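A visit to the Trustard preserving works at Osten

Our preserving group went to see the Trustard works on the first Saturday in April. There were 18 of us, which was the most they would take in one party. The works makes chutneys, pickled vegetables and a few jams, and sells mostly to farm shops and delicatessens. It is on the left as you come into Osten from the station, next to the tyre place. Parking is at the back and you have to sign in at the side door.

We were asked to arrive by half past nine with flat shoes and no jewellery. Nail varnish was also on the list, and two of us had missed that line and had to wear gloves. We had tea upstairs first while the safety sheet was passed round, and then Tetsuya Sekiguchi, who runs production, came to take us down. He has been there since the works was in one half of the building, and he answered everything we asked except the recipe questions.

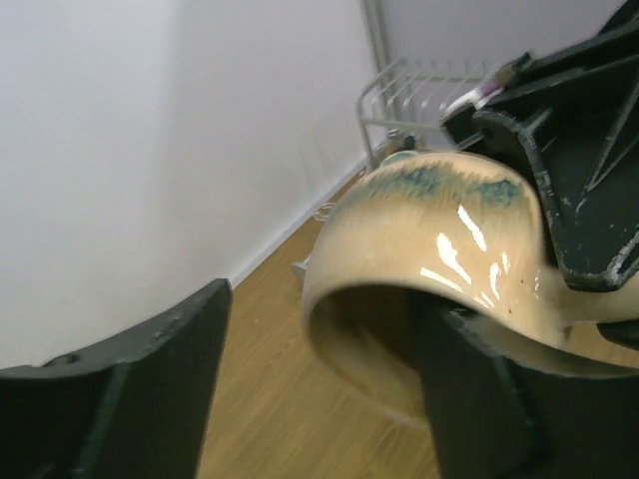 Getting in

Everyone washes hands twice, once in the cloakroom and again after putting on the coat and hairnet. The taps work by the knee. Boots go through a shallow tray. There is a notice with a list of illnesses you must own up to before going any further, and you sign to say you have read it. Anyone who has had an upset stomach in the last two days stays outside, and that goes for the directors as well.

The vegetable room is the first one and it is cold. Onions come in ready peeled, which disappointed some of the party, but the beetroot and carrots are washed and trimmed on site. The knives are kept on a numbered board and checked back in at the end of each shift. If one is missing, everything packed since the last check is held until it has been found.

Jars and lids

The jars come shrink-wrapped on pallets from Parri. They are turned upside down, blown out with air, then rinsed and heated before filling. Lids are never used a second time. I have been guilty of reusing the odd lid on chutney at home, and I asked about it. Mr Sekiguchi said the sealing ring takes the shape of the first jar and may not take the shape of the next. I have since thrown out the tin of old ones.

If a jar breaks on the line, everything stops. The open jars on either side are thrown away, the area is cleared with its own red brush and pan, and the time is written in a book. We were shown the page for that week, which had one entry.

Filling takes place in a room with a window, so we stood in the corridor and watched through the glass. On a good day they fill 1685 jars of the small size, and piccalilli is slower than anything else as the pieces block the nozzle. Each jar is filled to a line below the rim. Too little space at the top and the contents can get under the lid, too much and there is air left in the jar. The books say the same to home canners, but it was useful to see it checked with a simple plastic gauge.

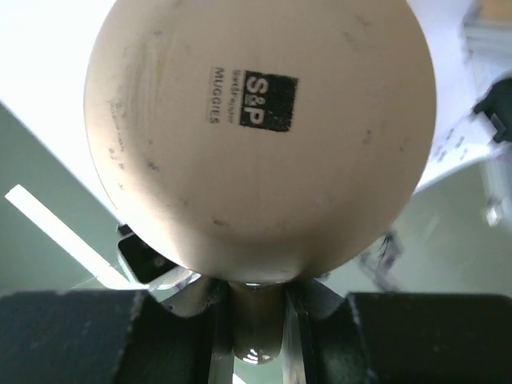 Heat and acid

The most interesting part for me was the small testing room. Every batch of pickle has its acidity measured before it leaves the pan and again the next day, when the vegetables have had time to soak up the vinegar. The reading is taken with a meter called a Cotix, which is set against two test liquids each morning. A batch that reads too high is held back. Mr Sekiguchi would not say how often that happens, only that it happens more with peppers than with anything else.

After filling, the jars go through a hot water tunnel. The time depends on the product, and for the sliced beetroot it is 30 minutes. A probe sits in one jar on each tray so that they know the heat of the middle of the jar as well as the water around it. Several of us had questions about low-acid vegetables in plain water, such as green beans. Trustard does not make any. They would need pressure equipment and a different set of checks, and he advised us not to try them at home in an ordinary pan of boiling water, however long it boils.

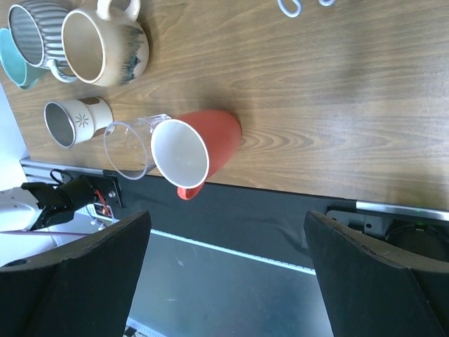
The cooled jars are tapped, looked at under a lamp and labelled. One jar from each batch goes on a shelf in the store and stays there until its date has passed. There were 41 kinds on the shelf when we went, including a rhubarb pickle that has been dropped from the list. I thought it sounded rather good.

The tour took a little under two hours with a good deal of standing. There are steps down to the store and no lift, so one member waited in the office for that part. The shop by the side door sells dented-label jars at a lower price, and takes cards. I bought the hot lime pickle and two jars of the beetroot.

The works will take another party in the autumn, when the green tomatoes come in. Names to me at the next meeting, please, and remember the nail varnish.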